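Rumel open day covers hand-held grippers and garment handling

Rumel opened its manipulation workshop to outside visitors on Sunday, with 67 people registered across two sessions. The program dealt with cloth: how folding tasks are recorded with hand-held grippers, and how the recordings are turned into training material for two-arm machines.

Nithin Mathew, who leads the garment work, gave the opening talk. He said the group keeps 243 usable recordings of shirts and plans to reach 300 before it moves on to trousers. A recording is dropped if either gripper leaves the other's view for too long, or if the cloth slides off the bed.

Visitors could then try a pair of grippers themselves at a side table. Most needed several attempts to pick up a single layer of fabric -- the usual error was to close the jaws too high and miss the hem. Pundell, which supplies the finger pads, had replacement sets on hand.

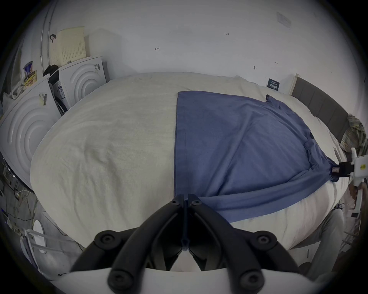
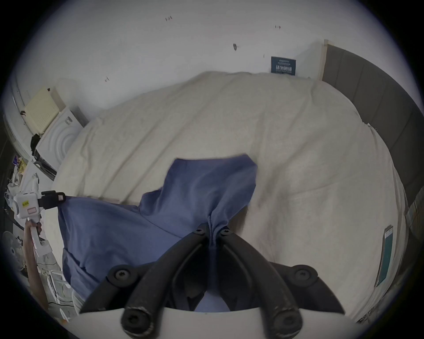 Shirts remain the hardest item in the current set, according to Mathew. A towel has four edges and no wrong side, while a shirt has sleeves that can end up anywhere. The operator has to decide early which part to hold and which to leave lying, as with the blue shirt spread on the cream-white blanket, where one gripper is clamped on a cuff and the jaws of the other meet near the hem. Grips of this kind are labeled by hand afterward, at a rate of 50 a day.

A question from the floor concerned buttons. Mathew said they are left undone for now.

The afternoon session repeated the talk and added a short report on Zollari, the playback software. The next open day is planned for July, and registration will go through the Rumel front desk.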